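Simulated arm won't place the second item in the basket – class project

posted by plosov_3521

I'm in a two-person team for an intro robotics course. Our project is a pick-and-place task in simulation: the arm has to put everything on the table into a yellow-green basket. We wrote the grasp planner ourselves, and the arm and the gripper model came from the instructor. The apple is fine when it spawns in open table. When it spawns near the basket, the planner returns no valid grasp and the run times out after 40 seconds. We have logged 659 runs so far and nearly all of the failures are of this kind. The demo is in July. Renders from the same setup:

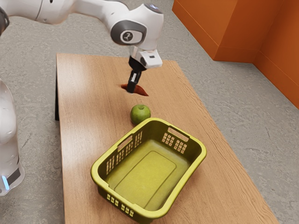
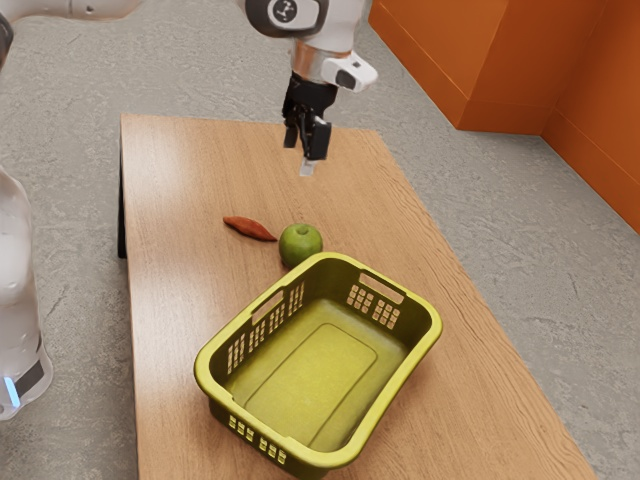

Our planner samples grasps from straight overhead and rotates the gripper around the vertical axis in steps. Every candidate gets a collision check against the table, the basket and the other items. With the apple right up against the back rim of the basket like that, I expected at least a few angles to pass. The basket is loaded as a single convex hull, in case that matters. Has anyone in a class like this handled it?

Botond Rácz

It matters. A convex hull fills in the inside of the basket, so your checker thinks it is a solid block. That won't explain the apple by itself, but it will reject every place pose below the rim later on. Split the basket into a floor and four walls, with simple boxes for each.

For the apple, print the rejected candidates and look at which pair is colliding. I would guess one finger and the rim. Try closing along the line of the rim so that both fingers stay on the table side, and use smaller rotation steps. If that still fails, add a short push away from the basket before the grasp. We did this in the Jarnport student challenge and it took one afternoon to write.

Susier

just move the spawn area farther from the basket

hà_2

Check with your instructor before changing the spawn area. In our section it was fixed and teams lost points for editing it. Also check the padding on your collision shapes. Ours was set too high by default and it blocked anything close to a wall.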